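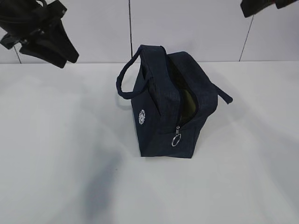 Grundesdale Handling Cell - Safety Review Minutes

Chair: Eirini Chatzigeorgiou

1. Fault on the lunch bag task
The Chair reported that on Sunday the left arm failed to release a bag handle when commanded. The Cellholm controller logged the gripper as open for 58 seconds while the fingers remained closed. The operator used the emergency stop. No injury occurred. The fault was repeated in 2 of 29 test cycles.

2. Cause
Mindadeck attributed the false reading to a worn position sensor. The meeting did not accept this as final - the sensor had passed inspection in July. Mitsotakis-Vlachou will examine the part and report in writing.

3. Interim measures
Agreed: no person shall reach into the cell until power to both arms is off. Bag trials are suspended. Empty-gripper checks may continue at reduced speed.

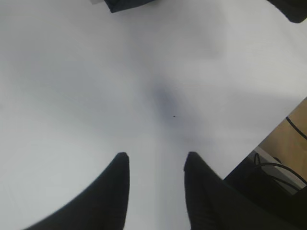
Gripper fingers over the tabletop, wrist camera view.

4. Other business
Routing of the cables beside the table was referred to the next meeting. Action: E. Chatzigeorgiou.

The meeting closed at 5 p.m.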